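Wieder ein Tag Fernsteuern

Seit December-Kälte im Labor herrscht, sagt Thaddäus, lernt man am schnellsten mit Handschuhen. Quatsch, bei uns in der Halle ist es im Mai schon stickig, und mit der Brille auf dem Kopf schwitze ich nach zehn Minuten wie in der Sauna!Jedenfalls haben wir diese Woche für Lendora weiter Griffe vorgemacht. Ich bewege meine Hände, der Roboter macht mit, und alles wird mitgeschrieben. 352 Durchgänge haben wir jetzt, bis zum Sommer sollen es mehr als 586 werden (puh). Am Anfang habe ich viel zu hastig gegriffen - Thaddäus Kälin hat mir dann beim Abspielen gezeigt, wie zappelig das aussieht. Jetzt zähle ich vor dem Zufassen innerlich bis drei und lasse den linken Arm einfach in Ruhe.

Mein Liebling ist zurzeit der Hammer im Körbchen. Der Kopf ist schwer, der Griff gelb umwickelt, und von oben zupacken muss man richtig üben, weil ich ja in den eigenen Fingern nichts spüre. 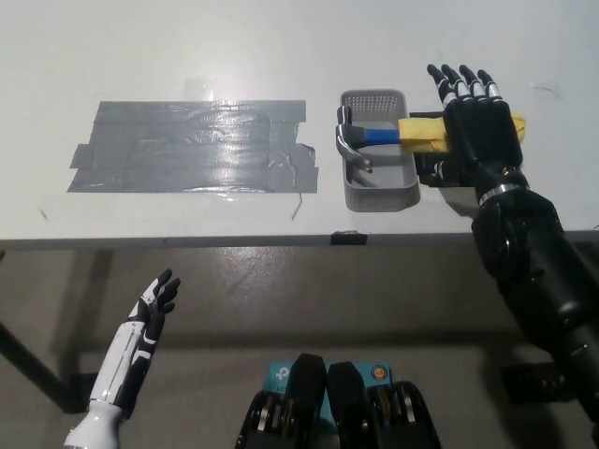

Zuletzt geändert: 2022-05-10

Die schwarze Hand rechts mag ich inzwischen richtig gern, auch wenn der Daumen mich noch Nerven kostet. Als Nächstes will ich den Korb mal quer stellen und schauen, wie ich dann mit dem Handgelenk hinkomme. Wer sowas auch macht: Wie lange haltet ihr am Stück durch?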